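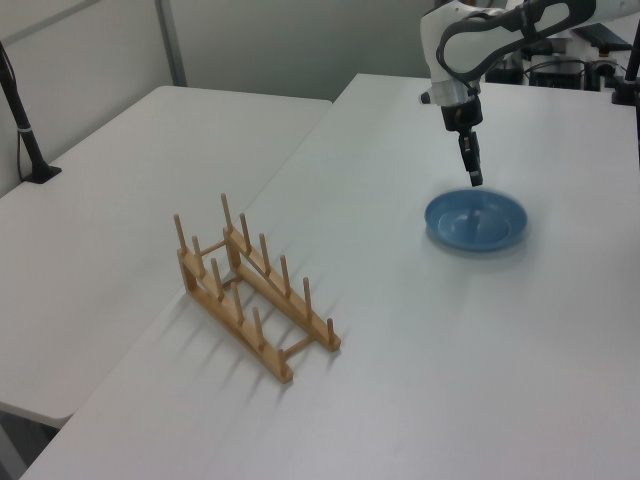

Wombridge is a small shop and always has been. We sell things for the part of dinner no one likes, the washing up. Dish racks, brushes, cloths, plates. Wooden racks are what we started with and still what we sell most of — two long rails, rows of upright pegs, plates stand between them. The blue plate goes with most of our racks, a shallow one with a raised rim. Comes in one size. People ask for bowls, we're working on it.

Started in Carkport, in May, with 5 racks on a market table. Sold out before lunch. Now there are 462 in the stockroom and the shelf is definately full. Orders go out weekdays. Pick up from the shop is fine too, just ring first.

Care: wipe the rack down, dont soak it. Stand it somewhere with air. A little oil now and then if the wood looks dull.
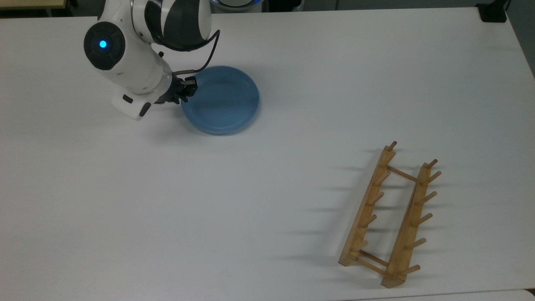
Cirillo wrote in to say the pegs on theirs are set just right for dinner plates but a thick mug won't sit straight, so "please make one for mugs already." Fair. The mug rack is called Dostodine and it's nearly ready. Same light wood, wider gaps. Price not set yet.

Shop hours are on the contact page. Closed 30th May for stock take.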